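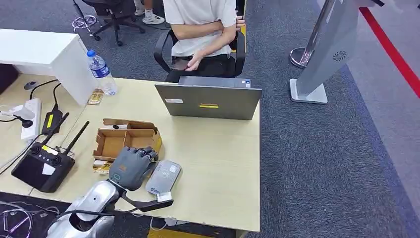 When should the hand controller stop trusting the head camera? As soon as the wrist estimate and the camera estimate disagree by more than the width of a fingertip. Past that point we hold the last good wrist pose, slow the arm and wait for two clean frames in a row before closing the fingers any further.

4. Perception and Grasp Control at the Desk

4.1 Setup

Figure 3. Desk setup used in Section 4, head view. Hand at the cardboard tray, open laptop behind it on the far side, power strip and handheld remote to the left.

All runs in this section use the head view only. No overhead camera, no markers on the desk. We tried markers early on and dropped them, they made the pose numbers look better than they were. The desk is left as a working desk: charger, cables, a water bottle, a laptop with its lid up. Tidying it would have been easy but then the planner has nothing to plan around.

The target object is the tray. It has a divided interior and corrugated walls, and the hand has to take it by the front edge without pushing it back. This is harder than it sounds – the fingers curl over that edge as the hand closes in (Figure 3), so just when the controller needs the edge most, the camera has the least of it.

The software is three processes. Melier does the segmentation and keeps the object list. Sultus is the planner. The hand loop is our own and has no name. They talk over one shared message bus, with every message stamped at the source. We had a bug for most of December where Melier stamped on arrival instead, and a good part of our early results had to be thrown out becuase of it.

4.2 Object list and occlusion

Melier gives a mask and a class per object per frame. We do not use the class. Only three things are kept: the mask, the depth under it, and an "age" that counts frames since the object was last seen in full. When the hand moves in, the tray mask shrinks and its age goes up. Old code treated a shrinking mask as a moving object and the planner would then chase it. Fixed as follows:

An object may shrink only where the hand model overlaps it. If it shrinks anywhere else, it has moved, or something new is in front of it. If the shrink is under the hand model, the last full mask is frozen in place and we go on using it until the age passes 20 frames. After 20 the arm backs off along the same path and looks again.

The hand model is the weak part. It comes from the joint readings, projected into the head view, and any error in the neck joint shows up as a shift of the whole hand. We correct for this by matching the projected outline to the real one, once per frame, small steps only. Glossy forearm panels cause trouble here. Reflections split the forearm into several regions and Melier sometimes calls one of them an object in its own right. Upendo Nyaga added a rule that drops any region whose depth lies inside the arm volume, and that took care of nearly all of it.

4.3 Thin things

Cables. Segmentation is bad at them and depth is worse. A black cable running from the wrist across the desk is, to the depth map, mostly desk. The planner sees a flat free surface and is happy to drag the hand sideways.

We tried three fixes. Thickening every thin dark line in the color view: too many false hits, table seams and shadows all became cables. Learning them: did not have enough labeled frames. What we kept is crude. The wrist cable gets a fixed swept region attached to the forearm, and the planner must not move that region across any object on the list. Loose cables on the desk are ignored during the approach, but lateral moves below a set height are banned. Lift first, then move over, then come down. It costs time. Median run went up by a little over a second and no one on the team missed it.

A better answer would be to track the cable as a chain of short links, as others have done for rope. Not attempted here.

4.4 People in view

The head view often takes in people sitting or standing beyond the desk. For this section they matter in one way only. The planner keeps a stop zone over the desk, and any depth return inside it that is not on the object list and not the arm halts the motion. A person sitting back behind the laptop with folded arms is outside the zone. Someone reaching over the lid would be inside it. The zone is a plain box. We started out with a shaped one that followed the desk corner and it was more code for the same behavior.

The stop is checked in the hand loop, not in Sultus. Planner can be late, hand loop can't.

4.5 Results

We logged 106 attempts at the tray. Of these, 21 ended in a back-off and second look, which is the intended behavior and is not scored as a failure if the second try works. Splitting these by cause was harder than expected, as the log only keeps the last rule that fired and often two fire in the same frame. For what it is worth, the frozen mask limit was the most common last rule and the outline match was next.

The full log has 809 planner calls. Most are small replans during the final approach. We looked at replans where the path changed side, left of the tray to right of it or the reverse, as these are the ones that look wrong to someone watching. Nearly all came in pairs: over and back again. The cause was the laptop. Its lid is dark and gives patchy depth, so the free space behind the tray opened and closed from frame to frame. Adding a small cost for changing side stopped this, and we have seen no case where it held the arm to a bad path.

The same build was run on the Van Beek hand with no changes except the joint model. It worked but closed too early, likely the finger lag is different. Not tuned. The tests at the Flidivcombe site used an older build without the side cost and should not be compared directly with the numbers above.

4.6 Limits

One desk, one tray, one kind of light. The two-frame rule assumes a steady frame rate, and when Melier drops frames the wait gets longer with no warning to the rest of the system. The age counter has the same problem. Both should be in milliseconds instead of frames and will be in the next version. Heavier trays not tested. We also have no measure of contact in this section, finger current is logged but the controller does not read it – see Section 5 for the version that does.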